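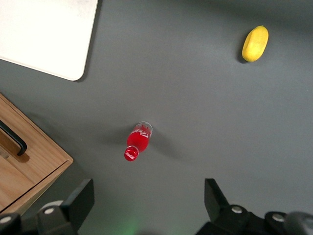

I'm after some advice on a small one-drawer wooden cabinet that I want to keep on the big grey table in our spare room. It's a Windano, bought second-hand in September, and it came with no instructions and no spare screws. At the moment it's over on the left, and the table also gets used for whatever comes home from the shops, so there's a mango on the right and a little Coke bottle with a red cap standing between the two. I'd like the Coke and a few other small things to live in the drawer and leave the fruit out.

There are two problems. The handle is a black metal bar that sticks out a fair way and hangs low, so anything left in front of the drawer gets in its way. And when I pull the drawer right out it feels like it wants to drop at the front. It has metal slide rails, and I haven't had it apart yet because I don't know how the drawer comes off them.

I would also like to get this box into the drawer if it can be done, lying down. I haven't measured either of them.

Red plaid box, stood on end. White label at the top, barcode on the narrow side.

The cupboard is pretty light when it's empty. Should I be fixing it down somehow, or is that asking for trouble on a tabletop?

Thư Hứa

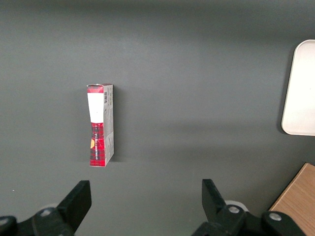

The box I want to fit in, seen from the label side.

Đức Quách

Measure the inside of the drawer, corner to corner as well as along the sides. A narrow box will sometimes go in on the diagonal when it won't go in straight. Check the height too, with the drawer shut. Mine cleared the sides fine and then jammed on the top of the opening.

For the drop at the front, look at the rails first. Take hold of the drawer front and lift it gently. If the rail moves with it, you have a loose screw. Tighten by hand, not with a drill — small timber strips out very quickly. If the hole is already stripped, a sliver of wood and a dab of glue will sort it out. Leave it overnight.

18 people found this helpful

Ludmila Ďurica

Just get a Plurkex, they don't have this problem.

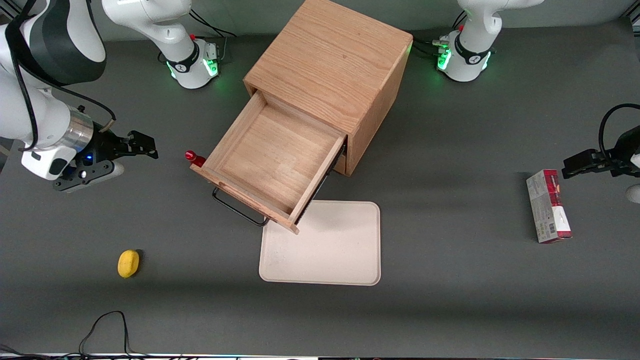 Filed under: Small furniture > Drawers and runners

Khoa Ông

I wouldn't replace it. Have a look at the joints in the drawer corners, they look like dovetails to me, and the rail on the right side seems like something you could get at with a short screwdriver while the drawer is out. Many slides have a little lever or catch that lets the drawer come off, but some older ones don't, so don't force it.

The other thing is the beige tray. One corner of it is sitting under the front of the drawer, and the handle hangs down on that side. Move the tray somewhere else and keep that patch of table clear. I'd also turn the cabinet so the drawer opens towards wherever you sit.

Don't screw it to the table. Use four thin rubber pads, or a strip of non-slip shelf liner cut a bit smaller than the base. If it still wants to tip with the drawer out, put something flat and heavy on top towards the back. I use an old street directory.

Stand bottles up if the drawer is deep enough. If they have to lie down, put a folded tea towel in first or they will roll every time you open it.

Thư Hứa

Thanks Khoa. I'll shift the tray and try the shelf liner. Will measure the drawer tonight and post the numbers for Đức.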